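Neltosthorpe Share Shed
Gallery: Power, plugs and chargers

Home | Borrow | Gallery | Opening hours | Contact

The electrical shelf is the one people ask about most, so it now has its own page. Everything in this gallery can be borrowed on an ordinary membership. Small adapters go out for 2 weeks and anything with a cord goes out for one. If you need something longer, ask at the desk and we'll usually say yes outside January, when half of Neltosthorpe is travelling.

Colours are used in the catalogue names because it's the quickest way to find things on the shelf. If you ring up and ask for "the white charger" we will have to ask you a lot more questions.

The shelf was sorted by Deividas Liepiņa. Anything with a damaged cord or a cracked case was taken out and won't be coming back. Tags are checked before each item goes out, and if a tag has fallen off, please bring the item back to the desk and don't plug it in.

Borrowing notes

Catalogue numbers for this shelf start at 145 and finish at 201. There are gaps where things have been retired.

Deposits are no longer taken on chargers. Late items are still charged at 60 cents a day.

Please coil cords loosely before returning them. Tight wrapping around the plug end is what wears them out, and the coiled ones fit the tubs better anyway.

Don't plug one power board into another. This applies to the round one too.

Travel adapters change the shape of the plug only. They don't change the voltage, so check the label on your hair dryer or shaver first. Inese Lapiņa can help with this on a Sunday morning if you bring the appliance in.

Donations of chargers are paused until the Veltmont tub has been gone through. We are still looking for short extension cords in good condition.

Corrections to the catalogue can be left in the book by the door. Two people have already pointed out that the navy charger was listed as black, and that has been fixed.

On the table

Round desktop power socket, pale pink, with a white cord. The outlets are on the top, so it suits a desk or a sewing table better than the floor.

Light blue power board with matching cord. Shown with the cord loosely coiled, as we'd like it back.

Small chargers in light pink, dark navy and turquoise. These go out singly. Bring your own cable if you can.

Pink travel adapter, square, the larger of the two pink ones. Book ahead for school holidays.

White cable, coiled. Ask at the desk for the length.

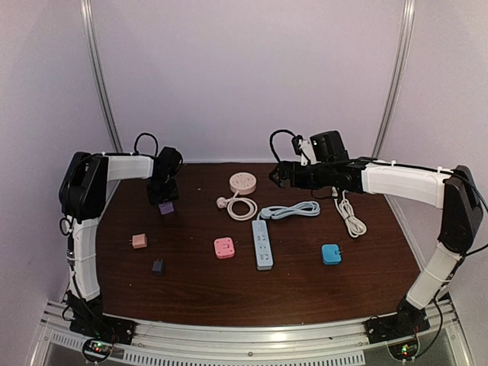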